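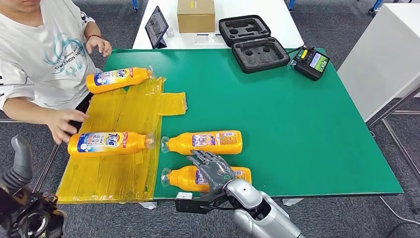
Poste 2, tâche « flacons et sac jaune », vue caméra de tête. Pièce jointe au ticket 757.

Ticket 757 : épisodes refusés à l'import, tâche flacons
Ouvert par : Lies Desmet
Suivi : Châu Văn, Heledd Ellis
Projet : Ellera
Date : 2022-11-12
Statut : résolu, à surveiller

Message initial (Lies)
Coucou tout le monde, j'ouvre un ticket parce que là je tourne en rond ! Depuis ce matin, Nunireck me refuse presque tous les épisodes de la tâche flacons, avec le message « désalignement main / vidéo ». Je vous ai mis une vue du poste au-dessus : les quatre flacons Tide couchés, deux sur le sac et deux directement sur la table verte, la main droite au-dessus du flacon le plus proche du bord. À l'œil, quand je relis l'épisode, ça me paraît tout à fait correct. Sauf que les doigts se referment dans les courbes un petit moment avant de se refermer à l'écran... J'ai relancé l'enregistreur, même chose.

Ce que j'ai déjà essayé :
- redémarrer le poste (oui, en entier)
- refaire le zéro de la main droite
- changer de compte opérateur, des fois que
- passer sur la tâche boîtes : là, aucun refus

Réponse de Châu
Merci Lies, très clair. Tu peux me dire quel profil d'enregistrement est chargé pour les flacons ? En octobre on en avait deux qui portaient presque le même nom, et je ne suis pas sûr que l'ancien ait été retiré partout.

Lies
Alors... profil « flacons_james ». C'est grave ?

Châu
Ah, James, c'est l'ancien banc ! Ce profil applique un retard fixe à la vidéo, réglé pour l'autre caméra. Chez toi il décale tout d'environ 5 images. La tâche boîtes a son propre profil, donc elle passe sans problème. Charge « flacons_ellera », refais un épisode court et envoie-le-moi avant d'en enchaîner d'autres.

Lies
Fait. Épisode court accepté du premier coup, je suis trop contente ! Question quand même : est-ce que je jette tout ce que j'ai enregistré ce matin ? Il y avait de très belles prises, surtout celles où le flacon est posé sur le plastique, et franchement je n'ai pas envie de les refaire.

Heledd
Surtout ne jette rien ! Le retard est constant, on peut le corriger après coup. Mets le dossier dans « à réaligner » sur Nivutham, je passe le script ce soir. Par contre, vérifie l'étiquette de départ : sur ta vue, le sac dépasse du bord avant de la table, et la consigne écrite dit « sac entièrement sur le plateau ». Ça ne me gêne pas pour l'apprentissage (un peu de variété, je prends), mais il faut cocher « sac débordant ».

Lies
Oups, je ne l'avais jamais cochée, cette case. Je reprends les étiquettes cet après-midi.

Note de suivi (Heledd)
Script passé, épisodes réalignés et acceptés, sauf 2 où la courbe de la main s'arrête avant la fin. Ceux-là sont écartés. Châu retire « flacons_james » de la liste des profils. Je laisse le ticket sous surveillance jusqu'à la prochaine série de Lies.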